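Swapping linkage grippers on the two-arm cardboard job, notes as a thread. February 21, 2025. Jorovham fingers vs. the Drelia set we have been running since January.

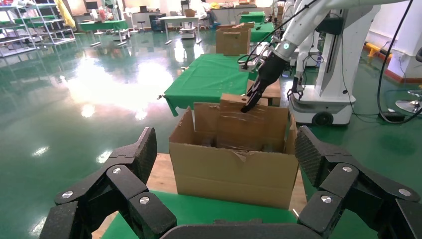

1/ The job is opening and flattening used shipping boxes. Cardboard is a bad test object in a useful way. It is stiff along the flutes, soft across them, and it changes every time you touch it. A box on attempt 14 is a different part from the box on attempt one.

2/ Both finger sets are two-finger adaptive linkages. Same mounting pattern, same wrist camera. The Drelia pads are smooth rubber. The Jorovham pads are cross-hatched. I kept the controller and the force limit fixed so the pads and the linkage would be the only change.

3/ Protocol: 100 grasps per set on flaps and panel edges, logged by hand. A grasp counts if the edge stays between the pads through a lift and a slow pull. Slipping is a fail. Tearing is a separate column.

4/ Drelia: 70 held. Most of the fails were slow slips on panel edges during the pull, worst where the outer paper layer had gone fuzzy. Few tears, which makes sense with that little friction.

5/ Jorovham: fewer slips, more tears. 26 grasps ended with a torn edge. The hatch bites into the liner and does not let go when the board starts to give. I would trade some of that bite back if I could.

6/ Dropping the force limit one step helped with the tears and did nothing bad to the holds. Dropping it two steps brought the slips back. The usable window is narrow. I left it at one step down.

7/ Linkage behavior matters more than I expected on thin stock. When the fingertips bend inward to wrap, they push a single sheet out of the grasp before the pads meet. Fix was to come in deeper and close slower – pinch first, no wrap.

8/ Wrist camera notes. With the fingers open you lose both lower corners of the image to the linkage. Fine for a box straight ahead, poor for anything low and to the side. Tilting the mount up a few degrees gets some of it back but you lose the fingertips at close.

9/ Also on the camera: dark pads against the dark inside of a box are hard to separate. Exposure lock on the outside panel makes it worse. Auto exposure with a slow response was the better setting here.

10/ Controller is the Wiltilance unit in position mode with a current cap. We tried the Ekinci one for a short run. Its force loop is cleaner on rigid parts, but on cardboard it hunts – the board creeps, the loop chases it, the board creeps more. Could be tuning. I did not spend long on it.

11/ Cloth on the table under the work is worth keeping. On a bare top the box slid away on the first push. With the cloth it moves less, though a low fingertip will catch the fabric. Set your height floor above it.

12/ Staying on Jorovham for now, force down one step. Next run is the same protocol with thin rubber sleeves over the hatch. Will post the columns in this thread.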